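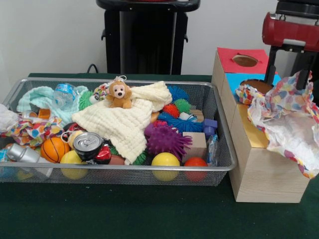
Torkow Press Brings Out a Walking Guide to a Playwright's Town

MOLTBY, Wed 28 November. Torkow Press today publishes "Four Doors Down from the Feed Store: Petrauskas in Moltby," a guide to the streets, kitchens and one disputed bus shelter behind the stage plays of the late Petrauskas, who used the town for most of a working life and was thanked for it with a parking ordinance.

The author, Kaja Vaher, grew up on Kalley Street, where the second act of "The Lodger's Coat" takes place. She read the play at school without being told this. "I thought it was set somewhere interesting," she says. "Then I got to the line about the drain."

The drain is on page 3. Readers who know the plays only from the theater will be pleased to hear that it is still blocked.

Vaher's book follows five walks, each built on one play and each ending within reach of a cup of coffee. Along the way she sorts out which houses Petrauskas lived in, which ones he only looked at, and which ones now claim him on the strength of a borrowed ladder. The boarding house in "Salt for the Road" gets a chapter to itself, having been identified over the years with several different buildings, one of them a dentist's office built after the play opened. Vaher makes a good case for the yellow house by the rail yard and is polite to the dentist.

The plays are quoted at length, including two speeches cut before opening night and printed in the guide for the first time. One is a monologue for the mother in "A Week of Sundays," and it is hard to see why it went. The other is about geese.

Raimonds Krūmiņa, who directed "The Lodger's Coat" at the Moltby Playhouse in July, wrote the foreword. He had asked for two pages and handed in 13. "I've staged that kitchen so many times I could find the spoons in the dark," he writes. "Kaja took me to the real one, and the stove was on the wrong side. I went home and lay down."

Torkow Press has printed 1000 copies, a figure the sales department describes as brave. The paperback includes fold-out maps, drawn by the author and corrected by her mother, along with a short list of places the plays mention that cannot be visited, either on account of demolition or on account of Mr. Petrauskas having made them up.

Vaher will read from the book at the Moltby Playhouse this evening and will lead the first walk afterward if the weather allows. Sensible shoes are advised. The route goes past the drain.

Review copies, maps and interview times are available from the publicity desk at Torkow Press, Moltby. Please say which play you liked least, as it helps with scheduling.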